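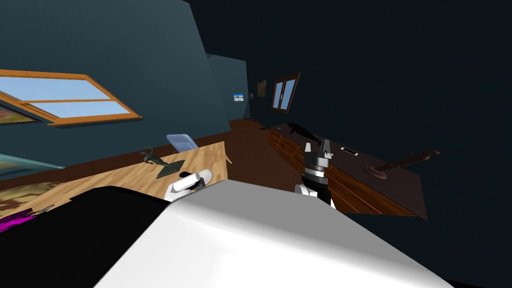 *Desk on one side, wooden cabinet on the other.*

## We have a will! Two wills, in fact

I've been putting this off since December and it is done, signed and witnessed, and I feel about a stone lighter. If you've got small children and haven't named a guardian for them yet, please let me be the annoying friend who nags you.

We went to Eulalia Aravena at Baldursdóttir, up the stairs past the bakery in Clendbridge, and she was brilliant. I'd filled in her form beforehand (16 pages, mostly tick boxes) and was dreading the guardian bit, as my sister and Tom's parents would both say yes in a heartbeat. Eulalia asked us where the kids would go to school, who'd take them to swimming, who already knows the bedtime songs. Seven minutes later we had our answer — and a substitute as well, which I hadn't known you could have!

She also suggested a letter of wishes to sit alongside the will. It isn't binding, so you can write it like a normal person. Mine has got rather long and includes a paragraph about the cat.

Still to do: change the name on my old pension, find Tom's premium bonds, tell my sister where the originals are kept. Lasting powers of attorney next, and I'm oddly looking forward to it.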